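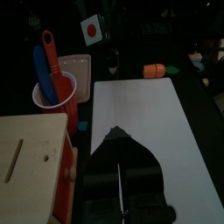
Flitside site, staff and operations meeting
Minutes, Monday, 2.00 pm, lunch room

Chair: Berwyn Morgan
Present: day shift sorting and packing, maintenance, two from the Clirkolon office
Apologies: night shift lead

1. Previous minutes
Accepted with one correction. The Harasym order was late because of the freight booking, and packing had no part in it.

2. Robot cell update
Berwyn reported that the cell is still on practice work with toys and small household items. Customer returns will not go through it before August. Proden has asked for 1000 more practice runs before anyone talks about live stock.

Day shift asked who resets the table between runs. At present it is whoever is closest, and that person loses time at their own bench. Agreed that resetting will be a rostered job, in blocks of no more than 3 hours, paid at the operator rate.
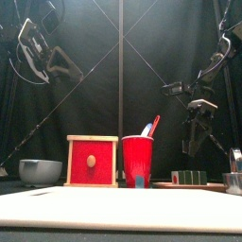 3. Jobs and hours
Berwyn repeated that no permanent position will go this year. Casual hours after Christmas are not settled. Several people said they had heard this before and wanted it in writing – Berwyn to organise a letter from Clirkolon.

Sorting staff said the dull part of the job is also the part where they get to sit down. If the cell takes the light items, the heavy cartons are left for people. Maintenance to look at a second lift table and get a price.

4. Training
12 places on the operator course, first offered to current sorting staff. Night shift asked by email for a session that does not fall on their sleep day. Agreed.

5. Other business
Bin labels are peeling again. The last box of 4000 was the wrong stock and will go back to the supplier.
The fridge will be cleaned out on Friday.

Actions
Berwyn: letter on positions; reset roster
Maintenance: lift table quote
Office: course dates, including one for night shift

Meeting closed 2.50 pm.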